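Home Automation Board > General talk > Can a machine tidy up yet?

Topic: Picking up small things - are we there or not?
2778 views

sovholm_kitchen
Started this topic

Good evening to all. I have a question which I carry with me since April. At home we have two small children, and every evening I put small toys back into baskets. I do not need a machine that cooks or irons. I only want one that takes a thing from the table and puts it in the basket, and then takes the next thing. Is this possible today for a normal family, or is it still only for laboratories?

I have read many promises and I do not know which ones I should believe. Please be patient with my English.

Brara
Posts: 1702

Your English is fine. My answer is no, not for a family. I work with arms in a packing shop and the machine there is very good, but it picks the same carton in the same place all day. Your living room is not the same place all day. Even in the shop, when a carton arrives with a soft corner, somebody has to walk over and help.

Bodnár

I must disagree with Brara a little. The packing cell is programmed by position, so of course it fails when something moves. The newer way is to show the arm the same job many times, with the objects put down differently each time, and let it learn from this. The job can be very plain. One small thing, one basket, one table.

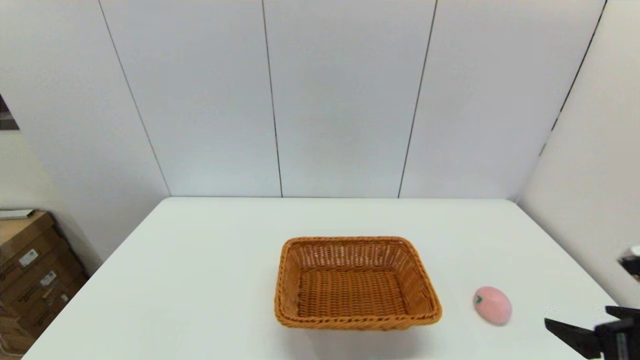 1. What is easy in such a job
The table is white and the pink toy is easy to find on it. The basket is wide and low, so the arm does not need to be exact when it lets go. There is nothing else on the table to push over.

2. What is hard
The toy is smooth and nearly round, like an egg. If one finger touches it first, it can roll. A person corrects this without thinking, but a two-finger gripper must close evenly from both sides. The basket is also not fixed to anything, and if the arm bumps the rim, the target has moved.

3. What I conclude
For one toy on a clean table I would say yes, it can be done today. For a carpet with forty different toys under a sofa, I would wait.

Brara

But this is exactly my point. You have cleaned the table first! If I must clear the table and put the toy next to the basket, I can also drop it in myself. It takes me one second.

Bodnár

Nobody buys it for one toy, I agree. But the first step must be small. The first washing machines also needed a person standing next to them.

drendard

I come from the repair side, so excuse me if I talk about boring things. Has anyone thought about the fingers? On our bench we have a gripper with hard black fingers, and we changed the pads 4 times before it could hold a rubber ball without squeezing it out like soap. The software was the same all the time. I think people speak too much about learning and not enough about rubber.

Bodnár

This is true, and I should have written it. Which pads did you keep in the end?

drendard

Soft silicone, with small grooves across. They collect dust, so we wipe them every morning. Without wiping they are worse than the hard ones.

sovholm_kitchen

Thank you, I have learned a lot. So, if I understand well, I would need to clear the table, wipe the fingers and keep the children away from the arm. My wife has read this over my shoulder and she is laughing.

One more question. Would it help if I use a bigger basket?

Brara

Yes, and that also works without a robot.

Bodnár

Bigger and heavier, please. Put something flat in the bottom so that it does not slide. And test it with one toy before you try two.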